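Parallel fingers vs. suction for mixed bin picking

cwalczak
Ran the Vuvico parallel gripper against the Arnaud suction cup on the KUKA, same metal bin, 50 picks each. Fingers dropped 2, suction dropped 11. Most of the suction misses were on crumpled foil.

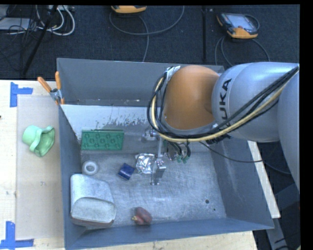

Cycle time went the other way. Suction needs no approach angle, so near the walls it was faster every time. Fingers have to come in nearly vertical there.

hidum_bench
What vacuum level? An 11 drop count sounds like a small cup or a leak.

cwalczak
40 mm cup, no leak at the fittings. Checked Wednesday.

Candela B.
Disagree with the test. 50 picks is too few, and foil will fail with any cup. Take it out and rerun. I did 136 on a Wirkitero arm in July and suction came out ahead.

cwalczak
Foil stays in. Our parts come wrapped.

hidum_bench
Then try a bellows cup before you write suction off.

cwalczak
Ordered one. Will post the counts.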